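Sesomero, the media-watching newsletter, reviewed after a year's use
Rosine Chauvin, 07/08/2005

I signed up last November, mostly to follow the fuss over the Bravton by-election, and I still open it before I've had my tea. You give it a name or a subject and it gathers what the papers, the radio and the blogs said, side by side, with the full quotation under each cut-down one.

That last bit is the joy of it! When Aldo Vitale's speech in Sestmont was trimmed to a single angry line, I had the whole page to read by lunch, and he came across quite differently. Corrections are flagged too, even the tiny ones tucked away at the foot of a column.

Grumbles? I have 2. The search gives up after 1000 results, and the foreign press is thin (almost 80 titles, mostly French). Arif Teoh's weekly column makes up for a lot, though I disagree with him most weeks. 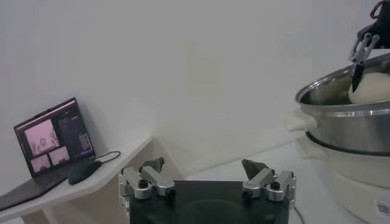
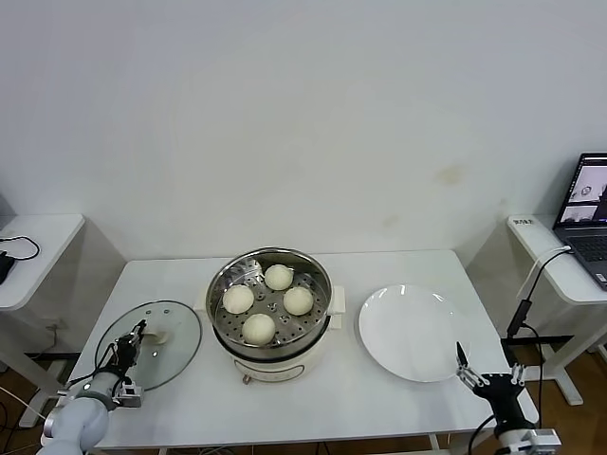 Buns in the steamer

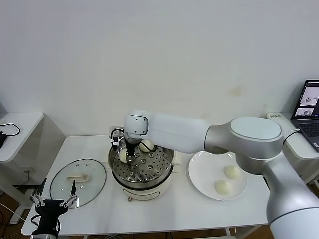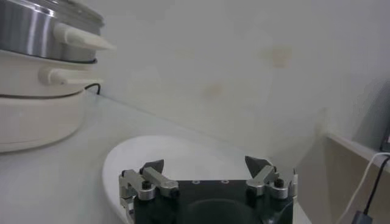

The letters section is worth your time as well. Hakim Simanjuntak argued there for naming every source in a leader column and got a proper, grown-up row going. I've renewed for another year and bought my brother a subscription.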